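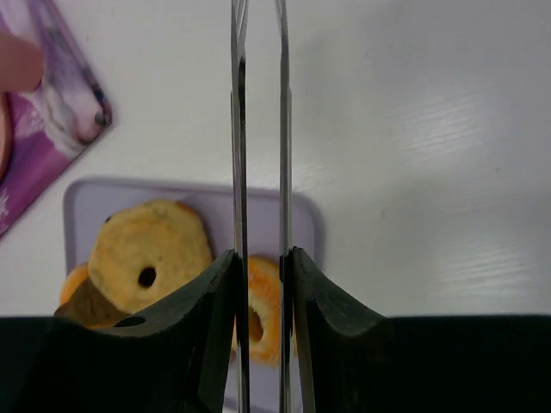
Page last changed: June, by H. Vanhove

Chapter 3
Trays, Portions and the Serving Table

Most food service work ends at a table. Whatever has been baked, boiled, glazed or bought in has to be set out where people can reach it, and the tray is the usual way to do that. This chapter deals with ring-shaped baked goods, mainly bagels and ring doughnuts, because they are common on breakfast tables and they show most of the problems a beginner will meet.

Look first at how the rings lie. On the lavender tray in the opening photograph, a tan ring rests partly on top of a second one with a dark brown top. Overlapping saves space, but an iced or glazed top can stick to whatever is laid over it. Plain rings may overlap. Iced ones should lie flat with a gap between them.

The rim matters too. A raised rim keeps pieces from sliding when the tray is carried, though a ring that sticks out over the edge gets no help from it. Before lifting a tray, move anything that overhangs back onto the flat part.

Color is worth a thought. A light tray on a white tabletop makes toasted crust easy to see, and crumbs as well. Wipe the table before service and again whenever a tray is changed.

In Section 3.1 we follow Oliwia Kalinowski through a morning at the Trasari canteen, which serves around 600 breakfasts a day from one long counter. She sets out plain items first and iced items last - the reverse of what many new staff do. Section 3.2 covers portion counts and refilling. Section 3.3, written with Arnulfo Zapata, takes up labels and allergen cards, including where to put them when table space is short.

Words to know before you start: rim, overhang, portion, refill, holding time.

You will need a tray with a rim, tongs, a clean cloth and several rings of at least two kinds for the practice work on page 98.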